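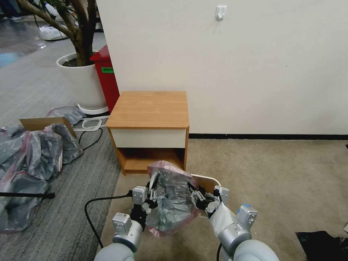
Niltcombe Allotment & Garden Society – Members' Board

Search this board Go Advanced

Topic: water butts vs the standpipe, again

plot7_maureen
right so the standpipe by the top gate is off till further notice. letter from the council says a leak under the path. What are people doing for water? I've got one butt and it's nearly down to the tap

beanpole
Same as every year, carry it. Two cans, bad back, moan.

Hendrik Bosman
Could we not buy a proper tank between us? Saw one at Trondden, 10 minutes down the road, with a lid and a brass tap. Meter says we used 3,164 litres last month and a good half of that must be the leak.

beanpole
who's paying though. I've only got a half plot

Hendrik Bosman
Split by plot size. Half plot, half share. Not hard

leekmonster
Disagree with the tank tbh. Where does it go? Only flat bit is by the compost bays and that's where the muck lorry backs in. Mulch thickly and water less, my leeks had nothing for 7 days and they're fine

plot7_maureen
leeks would be fine on the moon. I've got lettuces and cucumbers in there Gary

leekmonster
fair

sowandso
Mulch does help but not for anything in pots. Also please DON'T dip cans in the old bath behind the shed, its got newts in

beanpole
Wasn't me

sowandso
didnt say it was

Hendrik Bosman
Measured up tonight. Tank would fit along the hedge side if we shift the pallets, lorry still gets past. Can bring the tape again at the weekend if Gary wants to see for himself

leekmonster
go on then. But I'm not moving the pallets on my own like in February

plot7_maureen
I'll bring flapjack. Can someone ring the council as well, I was on hold over lunch and gave up

Last updated: Sun 17 September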